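4. Setting up a multi-stop trip in Wardale Planner

Section 4 assumes that the account has been created (section 2) and that at least one traveller profile is complete. Trips with a single destination do not need this section.

4.1 Before you start

Have the following to hand:

- passport number and expiry date for each traveller
- the booking reference for any flight or ferry already paid for
- the currency in which the trip will be costed

The currency is fixed once the first stop is saved. To change it later, the trip must be copied and the copy re-costed by hand.

4.2 Adding stops

1. Open Trips and select New, then Multi-stop.
2. Enter a trip name of up to 40 characters. The name appears on every printed page.
3. Enter the departure point. Use the airport or port code where one exists.
4. Select Add stop and type the first destination. Choose from the list that drops down. Free text is accepted, but a stop entered as free text has no time zone and will not appear on the map.
5. Set the arrival date and the number of nights. A stop with 0 nights is treated as a transit stop.
6. Repeat steps 4 and 5 for each further stop.
7. Select Save route.

Note: Stops are held in the order in which they were entered, not in date order. Drag the handle at the left of each row to change the order, then select Check dates. Rows marked in red overlap with the row above.

Caution: Removing a stop also removes any hotel, transfer or excursion attached to it. There is no undo. Paid bookings are not cancelled by this action and must be cancelled with the supplier.

4.3 Crossing the date line

Trips that cross the International Date Line need one extra setting. Open the stop on the far side of the line and set Arrival day to Same, Next or Previous as printed on the ticket. Planner does not work this out from the flight number. If the setting is left at Auto, the night count for that stop may be wrong by one and the hotel dates will follow it.

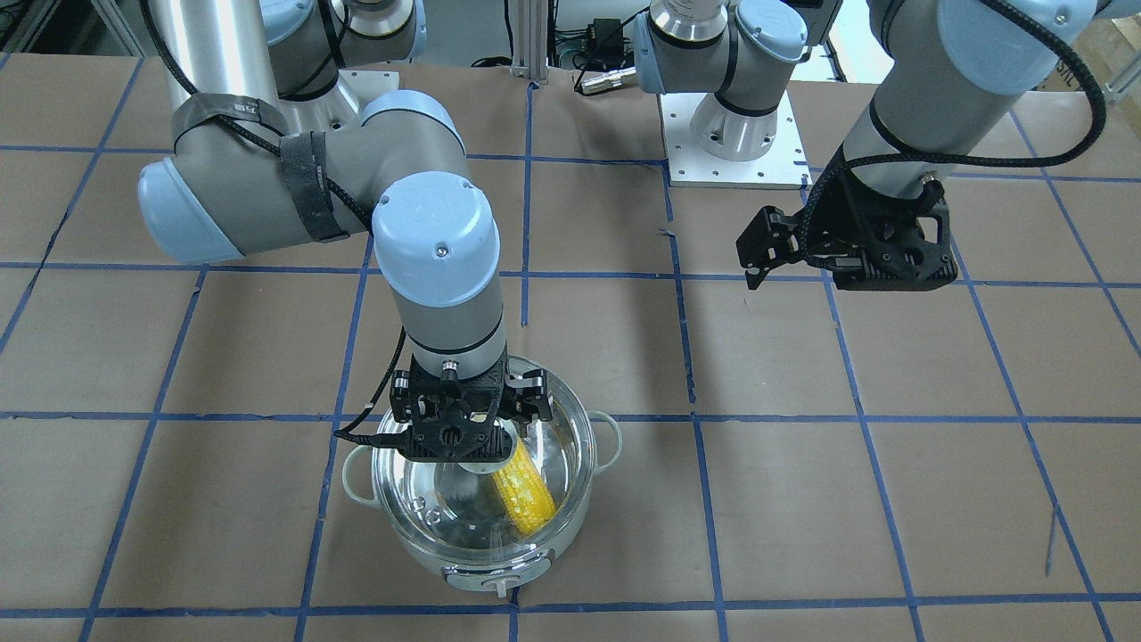

Ye-rin Geum

4.4 Importing bookings from Postard

Bookings held in a Postard mailbox can be brought in without retyping.

1. In Planner, go to Settings, then Linked services, and select Postard.
2. Sign in and allow read access. Write access is not used.
3. Return to the trip and select Import.
4. Tick the bookings to be added. Each is matched to a stop by date and place.
5. Bookings which cannot be matched are listed under Unplaced. Open each one and assign it to a stop, or leave it where it is – unplaced bookings are printed at the end of the itinerary.

An import is limited to 3000 messages. Larger mailboxes should be filtered by folder first. If the import stops with error 487, the sign-in has expired and steps 1 and 2 must be repeated. Error 2901 means that the booking is in a currency Planner does not hold. Enter the amount by hand.

4.5 Seasons and price bands

Each stop carries a season label: Low, Shoulder or High. The label is taken from the arrival date only. A stay which begins in Shoulder and runs into High is costed at Shoulder throughout, and the estimate will be too low. To avoid this, split the stay into two stops at the same place, with the second starting on the first day of the new season. This matters most for beach resorts in December.

Estimates do not include visa fees, departure tax or baggage.

4.6 Sharing and printing

Select Share to send a view-only link. The link stays live until the last day of the trip. Travellers using the Kallo phone app will see the trip after the next refresh, provided that their profile email matches the one in the app.

For paper copies, select Print, then Compact (one line per stop) or Full. Full includes addresses and contact numbers – check these against the supplier's own confirmation before travel.

Last revised 14th October

Comments (3)

Ji-hoon Nam
4.3 fixed it for me. Had Auckland to Honolulu set on Auto and the hotel was a day out. Could Auto be switched off by default?

Isla Wihongi
Does the split-stay method in 4.5 print the hotel address twice? Mine does in Full but I only see one on the phone.

Seo-ah Hyun
Getting 2901 on a ferry booking even though the amount is in euros. Typed it in by hand for now.

We use cookies to remember your language and region. By continuing to use this site you accept our cookie policy. Accept | Manage settings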